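2023-05-24, room 202, bench day

Counter height, undersides, cables. In that order, as planned, which lasted until the first coffee. 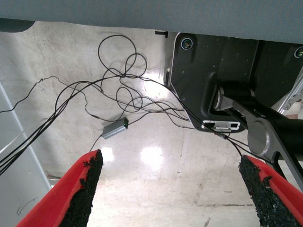 *Gray-blue along the top, small black L-shaped tab in the middle of it, slotted bar at far right. One cable plugged in, one connector hanging on its wire.*

Started with the black tab, as it's been on the list longest. Usman calls it the bracket, Lucie calls it the hook, and the old list calls it "black thing, ask Kamran." I asked Kamran. Kamran said he'd always assumed it came with the room. So it stays "the tab" in this book until somebody finds paperwork, and it stays where it is too. I'm not pulling at something of unknown purpose on a day when I've also promised to have everything back by five.

Checked it by hand for sharp edges. None worth the name. Put a dot of yellow paint pen on the surface next to it so that people crawling under there have something to aim their heads away from. Usman pointed out that people crawling under there are generally looking at the floor. Noted. Dot remains.

**Height**

The Clirnholm counter we want to put next to the window comes at 39 inches and can't be adjusted. Our long bench can be adjusted, in the sense that it has adjusting feet and they all turn freely without the bench going anywhere. Spent most of an hour on my back establishing this. Two of the feet have lost their threads. The rest are fine and were just full of whatever it is that collects in the feet of benches — lint, a bit of old glue, one perfectly good M4 washer that I've put back in the drawer.

Nighat's suggestion was to leave the bench alone and put the new counter on the other wall, where nothing has to line up with it. I didn't like this because I hadn't thought of it. After lunch I measured the other wall and it fits, with a hand's width left over at the door end. So that's what we're doing, and Nighat has been gracious, apart from humming.

To do before the counter arrives:

- Move the solvent cabinet to the left of the door
- Take down the whiteboard nobody has wiped since September, photograph it first (Kamran insists there's a part number on it)
- New feet for the bench, both dead ones
- Find out whether the delivery people do stairs

**Cable trays**

Parard trays came, the shallow kind, in white. I ordered the deep kind in gray. The packing slip agrees with me and the box agrees with the slip, so there is a complete paper trail for trays we don't have. Decided to try a shallow one before sending the lot back. It holds the thick power leads and a couple of data cables with no complaint. Add a power strip and the lid pops off at one end, then works its way along, popping, at the speed of a person walking to the other end to close it.

Lucie's fix was to mount the strips on the back rail and use the trays for cable only. Did one section that way. It looks decent and, more to the point, I could unplug a thing without taking three other things with it. Keeping the shallow trays. If anyone from purchasing reads this, I always wanted the white.

Adhesive: the Sial pads say they'll go on any smooth surface. I wiped the test patch with alcohol, let it dry, pressed for the full minute as instructed (Usman timed it and called out the seconds, unasked). First pad came down before I'd finished labeling it. Second one, on a patch I'd scrubbed with dish soap and a green pad first, is still up as I write. So dish soap, then alcohol, then the pad. I would like whoever wrote "any smooth surface" to come and meet our surfaces.

Rule for loose connectors, agreed by everybody present and already broken by one of us: a lead that isn't going back in today gets a tag with initials and what it belongs to. A clothespin and masking tape will do. Hanging leads without a tag go in the orphan box on Fridays. The orphan box currently contains a monitor cable, three of the same charger, and a glove.

**Slotted profile**

Anything made from slotted bar collects grit in the slots and then holds on to it forever. Tried, on an offcut from the rack:

Vacuum with the brush nozzle. Gets the top layer and pushes the rest along to the end, where it makes a small plug.

Compressed air. Works beautifully. Relocated the contents of the slot to my hair, Kamran's sandwich and the lid of the flatbed scanner. Outdoors only from now on, Kamran's wording being a little stronger.

Old toothbrush with the head cut narrow. Slow, dull, best result. Nighat got through a whole length of it on the phone to her landlord, and it may be the cleanest object in the building. Cut down two more brushes and put them in the Wilix bin with the hex keys.

Slot covers would settle the matter. Tamsin priced them for every bar in the room and came to a figure just under 1,000, at which point she closed the browser and went to look for more toothbrushes. We might do the bars at working height and let the low ones live as they are.

T-nuts: the drawer had two sizes mixed together, near enough alike that you only find out once the nut's in the slot and has turned sideways. Sorted them with Usman. He drops each one into a scrap of bar and sorts by the noise. I used calipers. His pile was bigger than mine and I checked a handful and they were right, so I've stopped talking about the calipers.

**Underside work, for whoever does the next section**

The light under there is poor whatever time of day you go. Headlamp on the low setting is enough; on high you get the glare straight back off anything pale. Take the foam kneeling mat and a tray for screws. A magnetic tray is better, but ours has gone to the second floor with the good tape measure and I don't expect to see either of them again in working life.

Mark hole positions from below. I marked from above, carried the dimensions down in my head, and drilled one pilot hole a clean inch from where it should be. It's a very neat hole. It's now hidden behind a tray, and this paragraph is the only record of it.

Stop collar on the drill bit every time. Depth is written on the tape on the drill case. Somebody had written a different depth on the drill itself, in my handwriting, so I've crossed that one out.

Wipe the dust off before fitting a tray. Afterward you can't reach it, and it comes down on the next person in a soft little curtain.

**Left undone**

Far section still has the old spiral wrap on. Lucie cut a foot of it away and found it had gone brittle, so it sheds bits when flexed. Needs doing with a sheet on the floor and more patience than was left by four o'clock.

The label printer has run out of tape and is asking for a cartridge in Dutch. Handwritten labels for now. Mine are legible, Usman's are "mostly capitals," and Kamran's are going to have to be translated by Kamran.

Whiteboard is still up. We did photograph it. There is a part number on it, as Kamran said, and he has spent some time since trying to work out what it's a part of.

Didn't get the bench feet ordered. The supplier's page wants the thread size, and the only good one I could get off was screwed straight back on when the bench started to lean. Will measure it tomorrow with a block under the corner. Block is by the sink. Please don't use it to hold the door.

Back up and swept by 5:20, so twenty minutes over, and most of that was me looking for the pencil.

— Added later: second pad from the Sial test still holding. First pad found stuck to the bottom of Tamsin's shoe, where the bond seems excellent. She walks on concrete all day, so I've logged it as a load test.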